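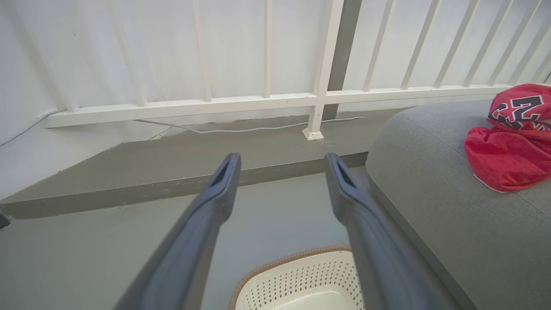 About Gravico

Hi, I'm Malou Brøndum, and I started Gravico with Tobiloba Odukoya after a long argument about socks. He thought a robot with two decent arms ought to be able to clear a bedroom floor in an afternoon. I had spent years doing hotel laundry before I went back to school, and I told him he had clearly never sorted anybody's socks. We're still having that argument, only now we have a lease and eight people on the payroll, and most of them have picked a side!

The short version of what we do: we test whether machines can handle ordinary chores, and we write down what we find in words you can read over breakfast. Appliance makers, care homes, a couple of laundries and one very patient furniture rental outfit pay us for it. We don't build robots to sell. We set up a chore, run it a lot of times, and report on how it went.

So, can they do it yet?

I get asked this at every family dinner. My answer is "some of it, slowly, if you're around." Give a machine a stiff box on a bare table and it will probably do fine. Give it a shirt and you'll want to sit down. Cloth never looks the same twice. A shirt thrown on a chair has a collar somewhere, two sleeves somewhere, and a hem that may be on top or underneath (I've been fooled myself, and I have hands). The arm has to choose a spot to pinch, get one layer or five, and lift without dragging half the cushion along.

Then there's the basket, which people forget about. Getting a garment over the rim is its own little job. A sleeve hangs out, the rim catches it, the basket scoots across the floor. We score all of that. Our pass rule for the pickup chore is simple: everything inside the rim, basket still upright, no help from a person. One sleeve over the side is a fail, and Tobiloba has complained about that rule since June.

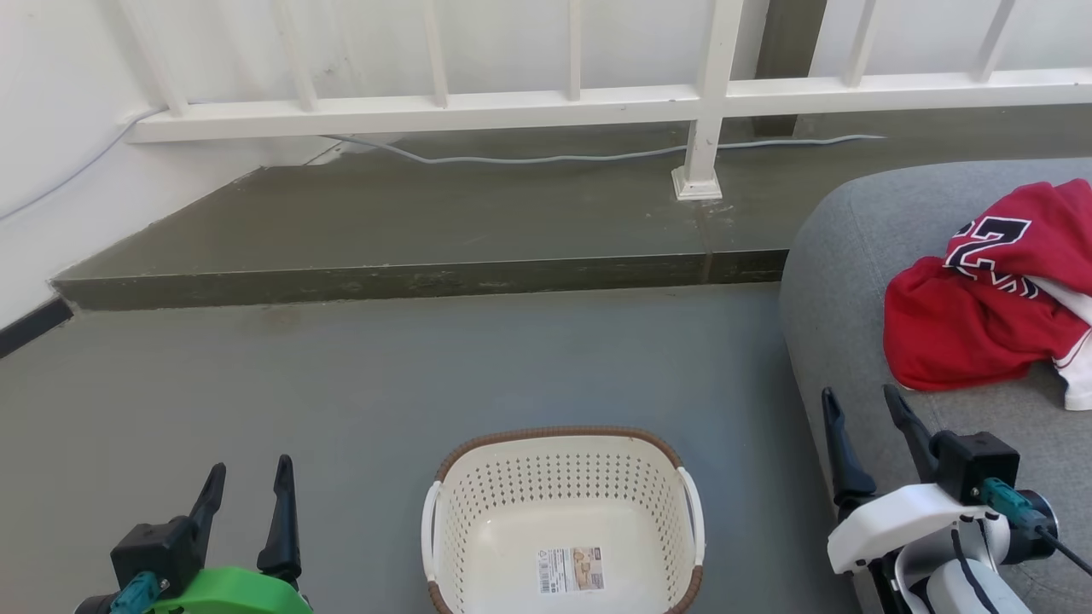 Laundry pickup: jersey on the sofa, basket on the floor.

I like this chore because it's so plain. You've done it a thousand times without looking. A machine has to find the jersey against the upholstery, and big printed numbers are no help when they're folded in half. It has to reach up onto something soft and then down to something low. It has two arms and has to keep them out of each other's way. And daylight changes all through the day, which matters a lot to a camera and not at all to my mother.

We call our set of home chores Kimaro. It has 200 tasks in it at the moment, from pickup and folding to wiping a counter and putting lids on the right tubs (lids are awful, by the way, worse than shirts). The shop-floor set is called Vonis, and that one is mostly bins, parts trays, sweeping and restocking. Shop floors are easier in one way, because someone has already decided where everything goes. In a home the answer to "where does this go?" depends on who you ask.

How we work

Every chore gets run with things you could find in a real home, and we don't tidy up to flatter the machine. If there's a cord lying on a ledge or a rumpled seat, it stays. We keep the failures in the report too, right up front, and clients have been pretty good about that. One asked for the failures only, which made for a long document.

We're upstairs in a 1910 button works with creaky floors and a freight elevator that I don't trust. Downstairs is Ollel, a repair shop for washers and dryers, and they're the best neighbors we could have asked for. They come up at lunch with opinions. Over 600 donated garments live on our shelves, a good many of them from Ollel's customers, and yes, we wash everything first.
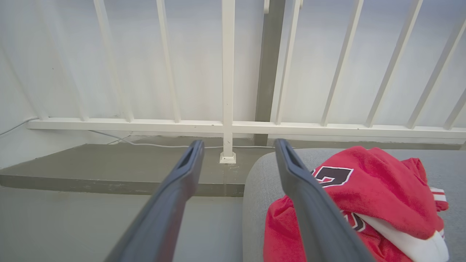 What we'd love to hear from you

Tell us about the chore you'd hand over first. I mean it, write in! Most people say laundry, then dishes, and after that it gets strange and wonderful: matching lids, turning sleeves right side out, getting a duvet into its cover. A lot of Kimaro came from notes like that.

If you have a shop, a care home or a product you want tested, write to Tobiloba. He'll ask you for a floor plan and more photos than seems reasonable. If you want to drop off clothes, ring the bottom bell and leave them with Ollel. Team jerseys and fleece blankets are welcome, and we have enough socks.

Page last updated August 2025 by Malou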